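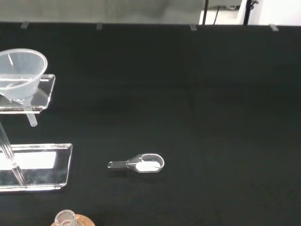

*Wrist view at the Girkley club bench: funnel in its stand, glass scoop on the black cloth.*

## Teaching the arm to pick up glass

Clear glass on a black cloth is the Leka team's idea of a beginner exercise. Bring patience and a dustpan.

1. Tape the far edge of the cloth. A cloth that slides ruins every pose you saved.
2. Home the arm and load the Kondwood profile. Set grip force to 7, then leave it alone.
3. Drive by hand until the fingers straddle the neck of the scoop. Save the pose.
4. Lift slowly. Stop 2 inches above the funnel's rim and save again.
5. Tilt over the funnel with the scoop empty. Powder is a privilege.
6. Run the whole thing and keep your hand on the stop button.

If the camera loses the scoop in the glare, dim the lamp before you rewrite any code. Last season we logged 264 runs, 188 of them clean. The rest are in the sweepings jar, labeled by team.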